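June, 16:30. Starch drying test, second try

Yesterday the potato starch from Drillatberg stuck to the cloth again. Wing-yan thinks we rinse it too short. I made two batches, 93 g and 104 g wet weight, and rinsed the second one until the water was clear to my eye. Both stay on cotton cloth near the window, fan on low.

The first batch cracked at the border after 30 minutes. The second is still smooth, but I do not trust it yet. Américo asked if the Erdem scale drifts. I checked it with the brass weight and it is fine - the small difference was my cup.
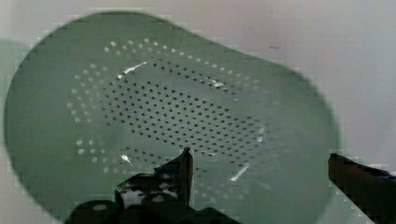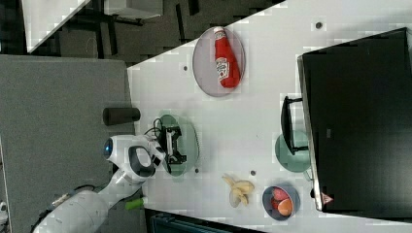
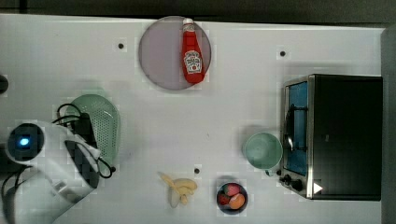

White table. First picture: green colander, from above.

To do: ask Chun-hung for the finer sieve, and write the batch letter on the cloth with pencil, not with marker. Marker went through to the starch last time. Pui-shan needs the dry weights before she orders more potatoes. I will weigh again tomorrow morning, before the fan is moved.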